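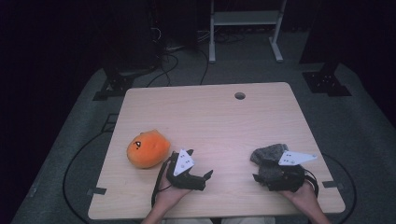 Soft toys by hand - how many goes before it learns?

plisterine_fan
I'm showing ours how to pick up plush toys, me holding a gripper in each hand. We're at 343 goes and it still drops the orange one. More goes, or slower ones?

Skornell7
Slower. I did 100 careful ones on Tuesday and binned the rest.

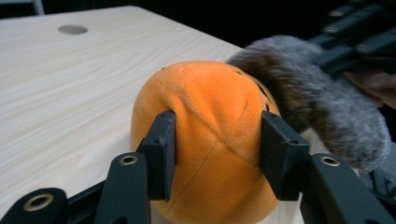

Squeeze from both sides and wait a second before you lift - mine copied every rushed grab I gave it.

Suleiman Iyamu
Don't agree. Rushed ones are fine if they vary. I'd try remote control for around 20 and compare.

plisterine_fan
Remote control makes me seasick! Slower it is.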